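Vurico R2, pinza de repuesto y el día en que no quiso soltar: reseña tras varios meses de uso

Publicado el 20 de noviembre de 2025

Llevo desde febrero con el Vurico R2 montado en el taller, y he tardado en escribir esta reseña más de lo que prometí en los comentarios de la anterior. Os pido perdón. En parte ha sido por trabajo y en parte porque, cuando ya tenía medio texto escrito (y era un texto bastante entusiasta, lo reconozco), el brazo derecho me dio un susto que me obligó a replantearme unas cuantas cosas. Así que esto va a ser largo. Poneos un café.

Para quien llegue de nuevas: el R2 es una plataforma de dos brazos pensada para tareas domésticas, sobre todo ropa. Recoger, estirar, doblar, dejar en un cesto. Yo lo compré a través de Restasby, el distribuidor, y la unidad vino desde el almacén que tienen en Bragança, muy bien embalada y con un manual en un español correcto, cosa que se agradece. Pagué aparte 1.612 euros por el juego de pinzas con sensor de esfuerzo, que entonces era opcional. Nadie me ha regalado nada ni he avisado a la marca de que iba a publicar.

Empiezo por lo bueno, que es mucho. El montaje es agradable, los tornillos vienen en bolsitas marcadas y el asistente de calibración te lleva de la mano sin tratarte de tonto. Los brazos se mueven con una suavidad que todavía me hace sonreír cuando los pongo en marcha por la mañana. Con toallas, camisetas y paños de cocina el resultado es más que digno, y las prendas pequeñas, que eran mi gran duda, se le dan mejor que las grandes. El ruido es muy llevadero: puedo tener la radio puesta al lado y no molesta.

Y ahora, la avería.

Una tarde, con el programa de recogida en marcha, la pinza derecha cogió una tela por la esquina, la levantó y se quedó ahí. El panel decía «pieza soltada» y la pinza seguía cerrada. Yo, que soy impaciente y además me había confiado, alargué la mano para quitarle la tela. En ese momento el programa dio por terminada la tarea y el brazo arrancó hacia la posición de reposo con mi mano todavía agarrada al paño. No me hice nada, un tirón y un buen sobresalto, pero me quedé un rato sentado en el suelo pensando en lo que habría pasado si en vez de la tela llego a tener los dedos metidos entre los dedos de la pinza.

Después de mucho probar, creo que entiendo el fallo. El R2 decide que ha soltado algo cuando el sensor deja de notar esfuerzo. Una tela ligera colgando de una esquina pesa tan poco que la lectura cae por debajo del umbral, y el software interpreta que la pinza está vacía cuando sigue agarrando. Con una toalla gruesa no me ha ocurrido ni una sola vez. Con telas finas repetí la prueba 13 veces y el falso aviso salió en cinco, siempre en el brazo derecho. El izquierdo, con la misma versión de firmware y la misma calibración, se porta como un bendito. De ahí que sospeche también del conector del sensor derecho, que en mi unidad tiene una pizca de holgura.

Escribí a Restasby y me contestaron a los dos días, con amabilidad, eso sí. Me pidieron el registro del controlador y me mandaron un conector nuevo sin cobrarme el envío. Con él puesto los avisos falsos han bajado, pero no han desaparecido, y la respuesta sobre el umbral fue que «está en estudio». A mí eso me sabe a poco. Un robot que comparte espacio con personas no debería moverse si no está seguro de lo que tiene en la mano, y menos aún sin un pitido o una pausa previa.

También pregunté por la seta de parada. La que viene de serie corta los motores en cuanto la aprietas, ahí no tengo queja, pero el cable es corto y acaba detrás de la base, justo donde no estás cuando te acercas a mirar qué le pasa a la pinza. Terminé comprando un pulsador inalámbrico de Emgate y lo llevo colgado del cinturón. Es feo y aparatoso, y no me lo quito.

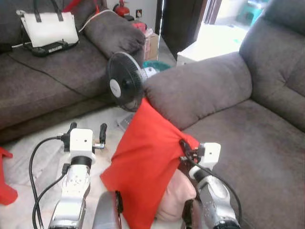

Foto: archivo del autor. Vurico R2, brazo derecho sujetando un paño rojo por una esquina.

Con este tipo de agarre es con el que hay que andarse con ojo: una esquina pellizcada y todo lo demás colgando en pliegues. El paño queda delante del reposabrazos del sofá, y a poco que el brazo arranque sin avisar se puede llevar por delante lo que haya cerca. Mirad también los cables negros que bajan por fuera del brazo. Vurico los deja en bucle para dar holgura a la muñeca, y lo entiendo, pero yo les habría puesto una funda — es lo primero en lo que se engancha una manga.

Mi rutina ahora es otra, por si le sirve a alguien. Si la pinza se queda cerrada, pulso parada, espero a que el panel confirme que los motores están sin corriente y solo entonces abro con la palanca manual. He bajado la velocidad de retorno al mínimo que permite el menú (Ajustes, Movimiento, Reposo) y he desactivado el encadenado automático de tareas. Se pierde tiempo, claro. Una colada que antes me despachaba mientras comía ahora le dura hasta media tarde, y tampoco pasa nada.

¿Lo recomendaría? Pues depende mucho de quién me lo pregunte. Si tienes un taller, algo de experiencia y la costumbre de no meter la mano donde no debes, el R2 es una máquina preciosa y yo no pienso devolverla. Si lo quieres para un salón con niños o con un gato curioso, esperaría a que corrijan el umbral, y lo digo con pena, porque le he cogido cariño.

Lo mejor: suavidad de movimiento, montaje, trato del distribuidor.
Lo peor: el falso «pieza soltada», el cable de la parada, los cables exteriores sin funda.
Nota: 3 sobre 5, provisional hasta la próxima actualización de firmware.

Si alguno tenéis un R2 y os ha pasado lo mismo en el brazo izquierdo, contádmelo en los comentarios con la versión que lleváis instalada, que estoy juntando casos para mandárselos a la marca.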